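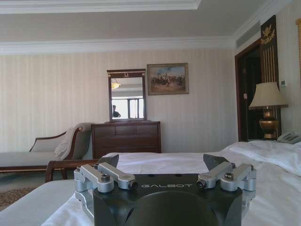 Do Youth Caps Slow a Forward Down? Minutes, Travel and Goals in Under-21 Soccer

Project report, Sports Studies, spring term
Svetozár Šimko

Why I picked this question

Every time there is an international break, the same argument starts up in my house. My brother thinks young players should stay with their clubs and rest. My mother thinks a youth cap is the best thing that can happen to anybody and that rest is for people over thirty. I have been listening to this for years, so when we were told to choose a question from sport that could be tested with numbers, I knew right away which one I wanted (and I had changed my mind about it twice before I even started!).

The question is this: when a young forward goes away with a national under-21 side, does he score less for his club in the weeks after he comes back?

What I collected

I followed 16 forwards over one full club season. All of them were 21 or younger at the start, all of them played in a first team, and all of them were called up to an under-21 squad at least once. I wanted more players, but every one added a whole evening of checking match reports, and by March I had to stop adding names and start doing the math.

For each player I wrote down every club game he appeared in, how many minutes he played, and whether he scored. I also noted how many minutes he got with the national side and how far he had to travel. That gave me 199 club appearances that came within three weeks of an international break, which I call "return games" in the rest of the report. Everything else went into a second group, "normal games."

I kept it all in a spreadsheet in Tririva, the program we use in class. It handles dates nicely but it does not like it when a player changes clubs in the middle of the season. Two of mine did. I ended up giving each of them two rows and adding them together by hand.

Minutes first

My first surprise had nothing to do with goals. Coaches clearly manage these players when they get back. In the first game after a break, the forwards in my group started on the bench far more often than usual, and those who did start were often taken off early. So if you only count goals, of course they look worse after a break. They are on the field less!

That is why I switched to minutes per goal. In normal games the group scored once every 200 minutes. That number became my baseline, and I compared everything else with it.

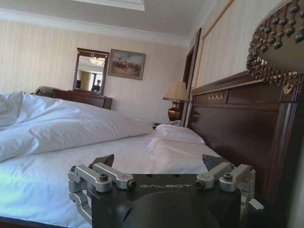

The return games were close to that baseline, much closer than I expected. Taken all together, the difference was so small that one extra goal by one player would have wiped it out. I spent a long afternoon checking that I had not made a mistake, and I did find one (a friendly counted as a league game), but fixing it hardly moved the result.

Then I split the return games by travel, and it got a lot more interesting. Players whose national team had stayed near home scored at their normal rate or slightly better. Players who had made a long trip, which I set at a flight of more than four hours each way, were clearly slower to score in the first week. By the third week the gap had closed. I love this chart. It is the one I would show to anybody who only has a minute.

One player up close

The clearest case was a winger I will call Economou, after the street I live on, as we agreed in class not to use the real names of players under 21. He was called up for every break of the season and missed none. After short trips he came back and played as if he had never left. After his one long trip he went roughly 112 minutes without even a shot on target, and then scored twice in the same half. If I had looked only at the first part, I would have told my brother he was right.

His club, oddly enough, gave him more minutes after that trip, since two other forwards were injured. It shows how messy this kind of data is. A coach does not rest a tired player if there is no one else to put in.

What I would do differently

Sixteen forwards is a small group. When I split them by travel, some of the boxes had only a handful of games in them, and I would not bet my lunch on those. I also had no way to measure tiredness directly. Our school team, Tundow, wears the Skikum vests that record distance and sprints, and with data like that from professionals you could see whether the legs were slow or just the finishing.

I would also like to add defenders. Goals are easy to count, but a tired defender might cost his team more. My classmates suggested using duels won, and I have started a new sheet for it.

Sources: club match reports, national association squad lists, my own notes from games watched on television.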